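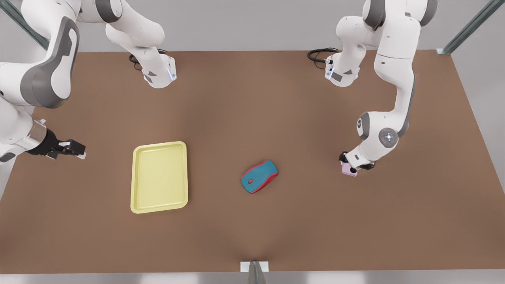 Is Sullham 2 really delayed, or is this just the cast feud again?

Lorena Huenchumán
Last updated February 10, 2021

Every gossip page says the Sullham sequel got pushed because Enache and Plosau can't stand each other. The only source I can find is a deleted post that somebody retyped. In January the studio was still giving the old date. Has anyone seen a statement with a name on it? I prebooked through Cuvison and would like to know if I get my money back or have to sit and wait.

Dolores Pettigrew

No statement that I've seen, and I looked. The feud story shows up every time one of those two has something to sell. They "weren't speaking" before the first movie as well, and then did the whole press tour side by side. I'd believe a delay when the theater changes the listing. As for the money, read your booking email. Mine says the ticket moves to the new date unless you cancel. 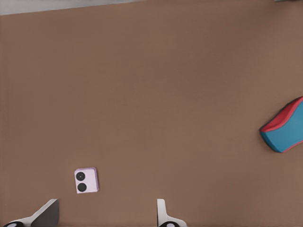

mattinee_20

The delay is probably real and the feud probably isn't. Studios move dates all the time and would much rather have you talking about two actors sniping than about an unfinished edit. Look at what they've put out to promote it so far: one poster with no date on it. A plain brown tabletop with a little lavender-pink square sitting on it would tell you as much about the plot. People on the fan board wrote 2000 words on what the poster "means" and I don't buy any of it. Cancel on Cuvison if it lets you and book again later. My refund took 20 days last time, so don't count on it for groceries.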